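Teaching the planner which block to grab next

December 6, 2021

I've been looking forward to writing this one up, as the new grasp ranking is finally running on the arm and I am far too happy about it.

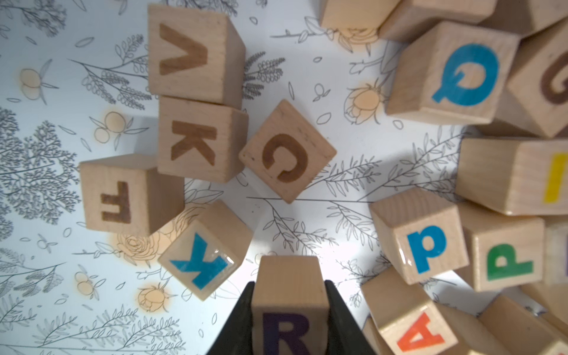

The wrist camera's view with the purple R in the fingers and plenty of blocks still to go.

Quick catch-up if you're new. The project is called Brerden, and the job is to pick alphabet blocks out of a jumble. My first version did what everyone's first version does: find the blocks, score each one for how sure the detector was, go for the best score. Great on spread-out blocks, terrible in a pile. The detector would be very sure about a block wedged between two others, and the fingers would come down straight on top of the neighbors.

So now there's a second score for finger room. For every candidate I take the two finger shapes, slide them along the approach path in the depth map, and add up how much they run into. Then I turn the grasp a few degrees and do it again, 14 angles per block. It sounds slow and it was slow! The first try took long enough that I could go refill my coffee. Then Kazue Tsuchiya read my code and pointed out that I was rebuilding the whole depth map inside the angle loop (yes, really). Moving one line out of that loop got a full ranking down to 40 milliseconds, and I've been grinning ever since.

The other fun problem was letters. I want to be able to ask for a letter and get it, and the blocks land any way they like. An upside-down Q, a P lying on its side, a letter that looks like a V but could be an A with its crossbar worn off – my old classifier hated all of it. I retrained on 2,000 crops with random rotation, and I also stopped forcing an answer. If the top two guesses are close, the block gets marked "unsure" and the planner leaves it for later, when the arm may have a better angle on it.

I also put leafy line drawings under the blocks, with bits of pale orange here and there. I love this paper. A plain background lets sloppy segmentation get away with a lot, and all those thin branches gave me false edges everywhere for a week. The fix was to trust depth for the outline and use color only for reading the letter. Much cleaner code, too.

Still on the list:

The held block covers part of the view, so I need to mask it properly before looking for the next one. Right now I use a fixed mask and it's too big.

Glossy blocks. A bright highlight on a blue letter can still throw the reader off. I'm going to try two exposures.

The planner replans from scratch after each pick. Keeping the old scores for blocks that didn't move should be easy, and I've been saying so since June.

I'm cleaning up the ranking code this week and will post it once the config file no longer has my home folder in it 6 times.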